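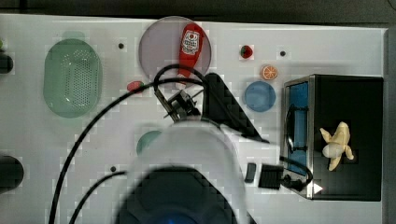 Toaster oven on the white table, dishes around it

Breaker trips when toaster oven and rice cooker run together
Drunotia Home Help > Electrical > Kitchens
Posted 10 Jun 2025 by secondfloor_rear

I moved into a second floor unit at the Muris building at the start of the month and I keep losing power in half the kitchen. The toaster oven says 1529 watts on the sticker on the back. I also have a small rice cooker from Detell, which says 502 watts. Each one runs fine alone. If I start the rice and then turn on the toaster oven, the breaker goes after a few minutes. Sometimes it holds long enough that I think it's fine, and then it goes just as the food is getting close.

The panel is in the hall closet. The kitchen breaker has a 15 on the handle. When it trips I lose the outlets on the window wall, the outlet by the table, and one outlet in the hall that has nothing plugged into it except a night light. The fridge and the ceiling light stay on, so those must be on something else.

The counter in this kitchen is too short to hold much, so I do most of my food prep on the table and the appliances end up there too.

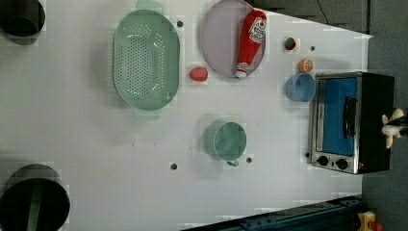 The closest wall outlet to the table is behind a bookcase, so I've been using a power strip. It's a plain one with a switch, left over from my old desk. I read the back of it last night and it says 15A 125V, so I assumed it was good for the same load as the wall.

I called Vávra, the management company, and they said the wiring passed when the unit was turned over and that I should "avoid heavy use." They did not say what heavy use is. They also said an electrician visit would be billed to me if nothing was found wrong.

What I want to know:

Is the breaker bad, or is this normal?
Would a bigger breaker fix it? I've seen 20 amp ones at the hardware store and they look the same.
Does the power strip matter?

I've lived in older places than this and never had the problem, but I also didn't own a toaster oven then.

gordo_panelcover

Your breaker is fine. Add the two stickers and you get 2031 watts. At 120 volts that is just under 17 amps. A 15 amp circuit tops out at 1800 watts, and that's before the night light and whatever else is plugged in on that wall.

The delay you're seeing is also normal. A breaker doesn't drop the second you go over. For a small overload it works by heat, and a metal strip inside has to warm up and bend before it lets go. At 17 amps on a 15 it can hold for several minutes, sometimes a lot longer. A toaster oven also cycles its elements on and off once it gets up to temperature, and so does the rice cooker when it drops to warm, so the load goes up and down. That's why some nights you get away with it.

Do NOT put in a 20 amp breaker. The breaker is sized to protect the wire in the wall. A 15 amp circuit is usually run with 14 gauge wire, and that wire is not allowed on a 20. The breaker would stop tripping and the wire would run hotter than it should, inside the wall, where you can't see or smell it until it's bad. It's also not your panel to work on if you rent.

The power strip is a problem too. The 15A on the back is the most it can take under good conditions. Heating appliances pull close to that for a long stretch, and cheap strips have thin contacts. Most toaster oven manuals say to plug straight into the wall. Feel the plug and the strip after the oven has been on for a while. If either is hot, or if you see any browning around the slots, throw the strip out.

What I would do, in this order:

Move the bookcase so the toaster oven can go directly into the wall.
Find an outlet on a different circuit for the rice cooker. Turn the kitchen breaker off, walk around with a lamp, and see what still works. You may find one on the fridge side. I wouldn't share the fridge's own outlet if you can help it, but a 502 watt cooker on the same circuit for half an hour is usually all right.
If there's no other circuit in reach, cook the rice first, unplug the cooker and keep the lid on. It will stay hot long enough for most things in a toaster oven.

If it ever trips with only the toaster oven running, that's a different matter. Then it could be a weak breaker, a loose connection or something else on the circuit you haven't found yet. At that point write to the management company instead of calling, and say exactly what was plugged in.

kettle_and_toast

Same thing in my place except with a space heater. I just don't run both. You get used to it.

Also some toaster ovens have a lower setting that only uses the top or bottom element. Might be enough for reheating.

mapleridge_tenant

The first reply covers the electrical side. Two things on the rental side.

First, get it in writing. "Avoid heavy use" over the phone doesn't help you if there's a scorched outlet later. Send a short email with the date of the call, the breaker size, the list of outlets that go dead and the two wattages. Ask which outlets in the kitchen are on separate circuits. It's a fair thing to ask and somebody there should be able to look it up or send a person to check. Many local codes call for 20 amp circuits at kitchen counters in newer or renovated units, but older buildings are often left as they were. Your city's housing office can tell you which rule applies to yours. I wouldn't lead with that in the email.

Second, look at the panel door. There should be a paper list of what each breaker feeds. They're often wrong or half blank, but if it says something like "kitchen 2" you may have another circuit that only feeds one outlet, for instance behind the stove or up high for a microwave. I went a whole year without noticing one of those above a cabinet.

If you do end up needing an extension cord for the rice cooker, get a short one with a three-prong plug marked 14 gauge and don't run it under a rug. The toaster oven should still go in the wall.

secondfloor_rear

Moved the bookcase tonight. The outlet behind it is loose and the plug sags when I push it in, so I left the oven unplugged and will put that in the email as well. The panel list says "kitchen," "fridge/light" and then 3 lines with nothing written on them. I'll go around with a lamp tomorrow.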